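# Policy trained on hand-held gripper demos stalls at box latches. Bad result or bad data?
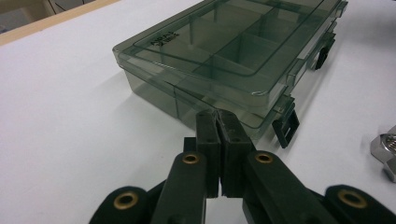

*Wrist view, gripper in front of the organizer box, both latches on the near side.*

I'm trying to reproduce the latch-opening result from our group's Zeno project. We collected 493 demonstrations with a hand-held gripper and trained a diffusion policy on the wrist camera only. Lid lifting works fine. Latches do not. Over 93 trials the policy opened the first latch 13 times. The rest of the time it drives up to the box and hovers with the fingers nearly closed.

Training loss looks normal. The box is tinted see-through plastic and the latches are black, same as the gripper. Is this a known problem, or do I just need more demos? I was planning to go to 1000.

— rulirex_lab

---

**Nicholas**

Check your demos before you collect more. Hovering usually means people paused at that point. With a short observation history the policy sees "fingers near latch, not moving" and learns to keep not moving. Plot gripper speed against time for 20 episodes. If there's a flat stretch before contact, trim it and retrain on what you have. That costs you one night of training.

Also check the latency match between the gripper width signal and the video. Ours was off by three frames and contact tasks were the only ones that suffered.

On the black-on-black question, I would test it directly. Put light tape on the finger pads, record a small set, and compare. Run the same start positions for both or the numbers won't mean much. With 13 successes, a small change could easily be noise.

One more thing: from that angle the pads overlap the front edge of the box. If they also cover the latch at the moment of contact, a wrist-only policy is guessing. A second camera would tell you whether that's it.

---

**zeno_user2**

Had the same thing, more data fixed it for me. Different box though.

---

**Enero**

Agree with trimming first. Report the two latches separately too. We averaged ours in August and missed that the far one never opened.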